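**Pelletier Two-Arm Sorting Table: working practice and what comes in the box**

We get a lot of mail from folks who have just unpacked a Pelletier and want to know the "right" way to run it, so this page has grown quite a bit longer than a product page ought to be. Please do read it through once before you plug anything in, maybe with a coffee!

The Pelletier is a tabletop station with two arms on facing sides of one work surface, meant for soft goods like hats, gloves and small bags. Every order ships with both arms, the mounting plates, the Perkine control software and a printed copy of our Cikau practice sheet, which is the short set of house rules we follow ourselves in the Undasham workshop.

The rule we care about most is the shared middle. Two arms can reach the center of the table, and only one of them should be down there at a time. The other holds back over its own half, gripper open and empty, until the first has lifted clear. Perkine will enforce this for you if you leave the setting called "one in, one out" switched on, and we would dearly love you to leave it on.

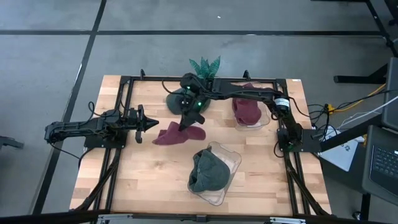
Speed comes next. Please run any new routine at 8 percent for the first 3 passes, with a person standing by the stop button, and work up from there. You can go to 100 percent later, but plenty of our customers never bother, and soft goods really don't reward hurrying (a cap that has been snatched at tends to land folded over itself, and then you have to teach the next pick all over again).

A few more from the sheet:

- Hands stay off the table while either arm has power.
- Elbows swing out past the table edge, so keep walkways clear on both sides.
- Check cable slack at each wrist and elbow before the first run of the day.
- Bins may sit at any angle, but tell Perkine if you move one.

Spare mounting plates are sold in sets of 2. Replacement practice sheets are free, just ask.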